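The Trial Period

The kit came in two boxes. The big one held the arms and the small one held the license card, a cable, and a booklet from Sirkora with a picture of a kitchen on the front. The price had been 789 dollars, with a trial of nearly a month, and I had told my sister I would send it back before the trial ran out.

I was testing it for a newsletter that went to people who ran small lunch counters. I had run one myself until my knees quit. The newsletter paid by the piece, and it did not pay for the kit.

You did not bolt the arms down the first day. The booklet was firm about that. First you installed Nimeck, the practice program, and you built your table in it. You picked the wood, you picked the cloth, you put out the dishes from a list. The hands worked there until they were passing, and only then did the program give you the code that unlocked the real ones.

I built my table at the kitchen counter, on a computer that ran hot. My mother's table was light wood and she kept a white cloth on it, so I did the same. The list of dishes was decent. The list of food was odd. There was no bread and no egg, but there were several kinds of squash.

The first job was called Plate and Cover. The hands had to put the food on a plate and bring over the lid. I set it going at night and went to bed. In the morning the log said 729 tries. The booklet did not say whether that was a lot.

I called the help line in April, when I had been at it long enough to feel foolish. The woman who answered asked which hands I had and I told her Ñahui, the black ones. She said those were the better ones. She asked if I had changed the grip setting from 7, and I said I had not touched it. She told me to leave it alone and watch a run from beginning to end, at the slow speed, before I wrote anything down about the product.

So I made coffee and watched. I had never given it that much time. I had been reading the scores off the log like a man reading a gas meter.

My mother cooked for a boarding house in 1971, and she plated faster than anyone I have worked with since. She used to put the main thing down first and the sweet thing next to it, close, so the plate looked full even when it wasn't. I had not put that in any setting. There was no setting for it.

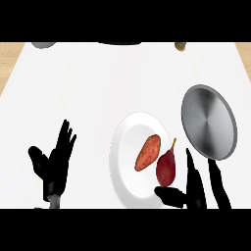
I turned the speed down another notch. The coffee got cold. When the run was over the program gave it a score out of a hundred, and I wrote the score on the back of the license card, then started another.

My sister called in the afternoon to ask if I had mailed the boxes. I said I was still writing it up. She asked if it was any good. I told her the setup took too long, the fan noise was bad, and a person with a real lunch rush would want the Sturkero, which cost more and came with someone to install it. She said that sounded like a no.

I said it was mostly a no.

The piece I turned in said the same. I gave the practice program its own paragraph and said it was the best part of the package, and that Sirkora ought to sell it alone. The editor took out the line about my mother. He was right to, it had nothing to do with lunch counters.

The big box is still in the hall with the tape on it. I paid for the second month of Nimeck out of my own pocket. Most nights I set out the cloth and the plate, pick two things from the list, and leave it running while I wash up.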